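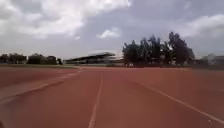 Yiğit Bilgin took up the post of General Counsel at Brisard in May, the first person to hold the title on a permanent basis. Until then the company had sent nearly all of its legal work to outside advisers, with day-to-day questions passing through the office of the Managing Director, Florencio Rivas. Mr Bilgin was asked at the start of our conversation how he would describe the job to someone outside the profession, and he chose a comparison from athletics. "Think of the white line on a running track," he said. "It can be broken or worn in places and you still know where your lane is. A good part of my work is going back over the line where it has become faint, so that people who are moving quickly are not left to guess."

The faint places, in his account, were mostly in purchasing. Brisard supplies fitted storage and display units to shops and public buildings, and buys timber, metalwork, glass and haulage from 66 regular suppliers. Many of those arrangements began with a telephone call and a letter, and were renewed each year without being read again. Mr Bilgin spent his first weeks at the Jornwood head office reading them.

"I was not looking for faults," he said. "I wanted to know what we had promised and what had been promised to us. In several cases the two sides had different versions of the same agreement in their files, and both had been working quite happily to their own copy."

Mr Rivas, who joined the interview for its first half, agreed that the position had grown up over a long period. "We were a much smaller company when most of those terms were written," he said. "The people who agreed them knew one another well. Some have since retired. It was my view, and the Board's, that we should not wait for a dispute before putting our papers in order."

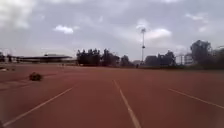
The result of that work is the new Supplier Charter, which the Board approved over the summer and which now applies to every new order. It runs to four pages. It sets out when Brisard will pay, how a supplier may raise a complaint, who will answer it, and what notice either side must give before ending an arrangement. Standard payment is set at thirty days from receipt of a correct invoice. For any invoice under £2,000 the period is fourteen days.

Asked why the lower limit had been chosen, Mr Bilgin said that it had come from the suppliers themselves. "We wrote to all of them and invited comments. The smaller workshops told us that the large invoices were rarely the problem, as those were planned for. It was the repair, the extra delivery, the replacement panel. Those sums were waiting in a queue behind much bigger ones, and they mattered a great deal to a business of three or four people."

Mr Rivas added that the finance department had been asked to test the shorter period before it was announced. "I did not wish to publish a figure that we would then fail to meet," he said. "The department ran it for two months with a small group of suppliers and was content."

Not every comment received was favourable. A number of suppliers were concerned that a written charter would replace the informal understanding they had relied upon, and one haulage firm declined at first to sign. Mr Bilgin travelled to meet its owners. He would not discuss the detail of that meeting but confirmed that the firm has since signed and that one clause, dealing with late collection, was redrafted for all suppliers as a consequence.

"They were right about the clause," he said. "I had written it from an office. It assumed that a driver who arrives late has done something wrong, when very often he has been kept waiting at the previous stop. It now says something different."

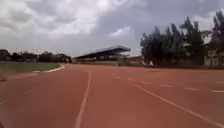

The Charter is supported by Illis, the contract register which the company brought into use at the same time. It holds about 2,000 documents at present, with older papers still to be added. Managers can look up an agreement, see when it is due for renewal and find the name of the person responsible for it. They cannot alter the text. Changes are made by the legal department, which at present consists of Mr Bilgin, one solicitor and a records officer who moved across from the sales administration team.

Mr Bilgin was careful not to claim too much for the register. "It is a filing cabinet that more than one person can open," he said. "If the wrong paper goes in, the wrong paper comes out. We check each entry against the signed copy, and that is slow. I have been asked whether it could be done faster and my answer has been that it could be done less well."

He was also asked about outside law firms, and whether a permanent legal department meant that Brisard would no longer use them. He said that it did not. Yeoh, the firm which has advised the company on property matters for many years, will continue to do so, and specialist advice on employment and tax will still be sought as needed. What has changed is that a single person now gives the instructions and reads the advice when it arrives. Mr Rivas remarked that in the past the same question had on occasion been put to two firms by two departments in the same week - and both had sent an account.

Before joining Brisard, Mr Bilgin spent nine years in private practice and a further five with a food wholesaler. He described the move into industry as a gradual one. As a junior solicitor he was sent to a client's warehouse to help with a lease, and remained there on and off for most of a winter. "I found that I liked knowing what happened afterwards," he said. "In practice you give your advice and the file is closed. You may never hear whether it was of any use."
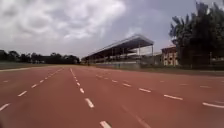
Training forms the next part of the programme and will begin with the purchasing and site teams. Each session will last half a day and will be held in working hours, with no written test. The aim is to help managers recognise which decisions they may take alone and which need a second signature. Mr Bilgin returned here to his earlier comparison. Some lanes, he said, are marked only in dashes, with wide gaps between them close to your feet, and a manager has to be able to read those as well as a solid line. "There will always be gaps in a set of rules. I would like our managers to look at the marks on either side of the gap and come to a sensible view, and to telephone me if they cannot."

He expects the first round of sessions to be complete by the end of the year. The Charter itself will be reviewed after twelve months, and suppliers will again be invited to comment in writing. Mr Rivas has asked that the responses be presented to the Board in full, including those which are critical.

Copies of the Supplier Charter may be obtained from the legal department at the Jornwood office. Suppliers who have not yet returned a signed copy are asked to do so with their next invoice.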